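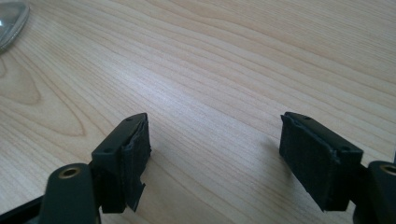
Kongkaew Community College
Evening Programs | Woodworking and Furniture

Yupin Limsakul can tell you where she was when she fell for wood grain. She was nine, lying under her grandmother's dining table during a thunderstorm, and she found a knot that looked like an owl.

"I stayed under there till dinner," she says, laughing. "After that I checked on the owl every time we visited. I still do!"

She has taught our Reading the Board class for six terms now, and it fills up faster than anything else we offer in the evenings. Students spend the first night without touching a saw. They get a pencil, a scrap of board and a lot of questions: which end grew closer to the ground, which face was nearer the bark, where a branch might have been.

"People want to start cutting, and I get it, I was the same," she says. "But those big arches you see on a flat-sawn board, we call them cathedrals, and they're growth rings sliced at a shallow angle. Once you know that, you start seeing the whole tree, and you can't stop. I've been late to weddings because of church pews."

Before teaching, Limsakul spent years at Vullamau, a small cabinet shop where she sorted lumber for matching doors. One kitchen job used 82 boards, and she laid every one of them out on the floor before anyone made a cut. "My knees hated it. I loved it so much."

She's just as happy talking about sandpaper. Her advice for a pale tabletop is to stop at 300 or so if the finish is oil, and she will argue cheerfully with anyone who goes to 800. "You're polishing it shut. Let it drink a little!"

This fall the class adds a small side table as its main project, with a top glued up from three or four boards. Students will shuffle the pieces until the grain flows across the joints, which can take a whole evening (she brings snacks).

And the owl? Her cousin has the table now, and Limsakul is hoping to refinish it.

"Very, very gently," she says. "I'm not sanding off that bird."

Reading the Board starts in October at 6:30 p.m. in Room 471.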